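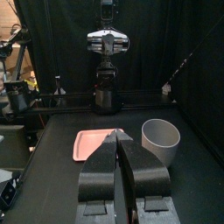
Ornine

A pile of recipes from spiral-bound community cookbooks, typed out and put into tables so you can search them, count things in them, or just find something to do with a can of cream of celery. Used to be called Mockus, and the old name is still in a few file paths. Sorry about that, I keep meaning to clean it up and then I end up typing in another chicken casserole.

What's in the folder

recipes.csv – one row per recipe: title, book, page, section, and the name of whoever handed it in, when the book gives one
ingredients.csv – one row per ingredient line, tied back to the recipe by recipe_id
steps.txt – the instructions as printed, with a blank line between recipes
books.csv – one row per cookbook
units.csv – my list of kitchen measurements and what I think they mean
oddities.txt – stuff that wouldn't fit anywhere else

The recipes come from 33 cookbooks. Most were put out by churches, garden clubs, school bands and one very ambitious bowling league, and I bought nearly all of them at yard sales and library book sales. A couple came from my aunt's basement. If you grew up in a house with a shelf of these you know exactly what they look like: plastic comb binding, a line drawing of a building on the front, tabbed dividers with poems on them, and an index that leaves out half the desserts.

Why I made it

I wanted to find a lemon bar recipe. I knew it was in one of the books, I knew it had a saltine crust, and I went through the whole shelf on a Sunday and couldn't find it (it was filed under "Breads," go figure). So I started typing up the dessert sections so I could search them. Then the salads, which in these books are mostly also desserts. After that it seemed silly to stop.

I am not a food historian and I'm not much of a programmer. I like old recipes and I type pretty fast. If you're using this for something serious, please read the part about errors further down before you trust any totals.

How the typing was done

I tried scanning and text recognition first. It was fine on the typeset books and terrible on the ones where the pages were photocopied from handwritten cards, and those are the best ones. So I typed everything by hand, from the page, in order. I kept the spelling as printed. If the book says "tumeric," the file says "tumeric." If the book says "marshmellow" in one line and "marshmallow" in the next, you get both.

There is a second column in the ingredients file called item_plain where I wrote down what I think the thing is in ordinary words, all lower case, spelled right. Search on that one unless you care about the spelling. "Oleo," "oleomargarine" and "marg." all turn into "margarine" there. "Green pepper" stays "green pepper," and I don't guess any further, which gave me more trouble than anything else in the whole project.

Peppers, then. A lot of these books say "1 pepper, chopped" and leave it at that. Sometimes it's obviously a bell pepper. In the chili and relish sections it could be anything. I went back and forth and finally put "pepper (kind unclear)" in item_plain for all of those, and "chili pepper" only where the book says chili or chile or names a hot one. I also had to split off black pepper, because plenty of cooks wrote "pepper to taste" right after "1 pepper." There's a column called pepper_note if you want to see how I decided on each one.

Bowls and pans

Another thing that ate up my evenings was dish sizes. "Bake in a medium dish." "Pour into the usual pan." "Chill in your good bowl." I put whatever the book said into dish_as_printed and left it there. If there were real measurements I copied them into dish_size as well, always in inches, so a lot of that column is blank. I thought about filling in a best guess for the casseroles, based on how much goes into them, and I even did it for one book before I decided I hated it and took it back out.
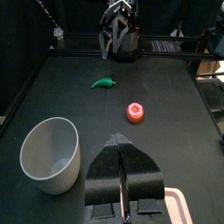 Karim Gaber wrote in to say I gave up too early on the dish sizes. His point was that most of the books have a few recipes from the same person, and if she gives the size of her pan once, you can be fairly sure what "the usual pan" means on the next page. He tested it on the Javden garden club book and came up with a size for 9 casseroles that I had left blank. I went through them with the book open and I agree with every one.

So there's now a column called dish_guess, filled in for the Javden book and empty for the others. If somebody wants to keep going with the rest I would be thrilled. Please put the recipe_id you're basing the guess on in dish_guess_from, so a person can go and check.

Units

units.csv is the file people seem to like best. Cups and spoons are easy. A "No. 2 can" can be looked up. After that you're in the weeds: a "small box," a "glass" of water, butter the size of an egg, butter the size of a walnut, a "scant handful," a nickel's worth of yeast. I gave each of these a row, with the exact wording, the books it shows up in, and a guess in cups or ounces if I felt okay making one. There's a column called sure, and it's either y or n. I had a five-step scale at first and I could never remember what I meant by a three.

"Package" deserves its own warning. Package sizes have changed over the years and the books hardly ever give the weight. Don't turn packages into ounces with today's sizes and then tell me the fudge didn't set!

Names

Many recipes are signed. I kept the signatures in the books I own, but I took them out of the shared file and put in a code, like J014, so you can still see that the same cook sent in three pickle recipes and a fruitcake. I went back and forth on this too. These ladies (mostly ladies) were proud of their names being in print, and it feels a bit mean to hide them. But some of them are surely still around, and signing up for the church cookbook isn't the same as signing up for a file on the internet. If you're family and you want the name put back on a recipe, write to me with the book and page and I'll do it.

A lot of women are printed only under their husband's name, as Mrs. Somebody Somebody. They get a code like everybody else, and there's a y in the column mrs_style if you're interested in that sort of thing.

Errors I know about

Fractions are the big one. On the photocopied pages, 1/4 and 1/2 can look the same, and I picked whichever made sense for cooking. I started marking these with a y in fraction_doubt, but only after I had already finished the first few books, so a blank there doesn't mean much for anything near the top of the file.

One book, the Nimano school band one, is missing its last section. My copy fell apart and "Miscellaneous" was gone when I bought it. If you have that book, please, please send me pictures of the pages. I've been told there's a homemade dog biscuit and a recipe for play dough in there.

There are repeats. The same seven-layer salad was sent in to what feels like every cookbook in the county, sometimes word for word. I left them all in. To get rid of them, use the column same_as, which points at the first copy I typed. I only marked exact or nearly exact matches, and my idea of "nearly" got looser as the winter went on.

The oven temperatures are as printed. "Slow oven" and "quick oven" are in the temp_words column with no number next to them. One brownie recipe has no temperature, no time and no flour. I checked it against the page more than once. It's in oddities.txt. 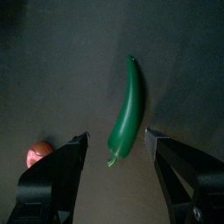 The relish and pickle sections need a bigger warning than the rest. Plenty of those recipes were written down before anybody was careful about canning safely, and a few of them scare me. I typed them in because they belong to the books. Please don't can from them. Get a current, tested recipe for that and use these for reading. I put canning_old = y on every row where something goes into a jar and onto a shelf, so they're easy to filter out.

Opening the files

It's plain comma-separated text. Any spreadsheet will open it. The one thing to watch is that some programs see a fraction like 1/2 and turn it into January 2, which is very helpful of them. Set the amount column to text before you import, or use amount_dec, where I've written everything as a decimal.

A couple of quick things to try if you're new to it. Filter item_plain for "lime gelatin" and look at what else is in those recipes (brace yourself for the horseradish). Or sort one book by number of ingredients. I cooked 20 of the shortest ones over the winter and most of them were good, and the three-ingredient peanut butter cookies were very good.

Sending in fixes

Write me with the recipe_id, what the file says and what you think it should say. A photo of the page helps a lot. I go through fixes in batches, usually once 25 have piled up, so you might not hear back right away. Don't send me whole new books typed up in your own style, though, unless you've asked first – I'd love to have them but lining up the columns afterward takes me longer than typing from scratch.

Still to do

Rename the last of the Mockus paths.
Go back over the fractions in the early books.
Decide whether the household hints pages count as recipes (furniture polish, cough syrup, a thing for ants).
Type up the divider poems, maybe.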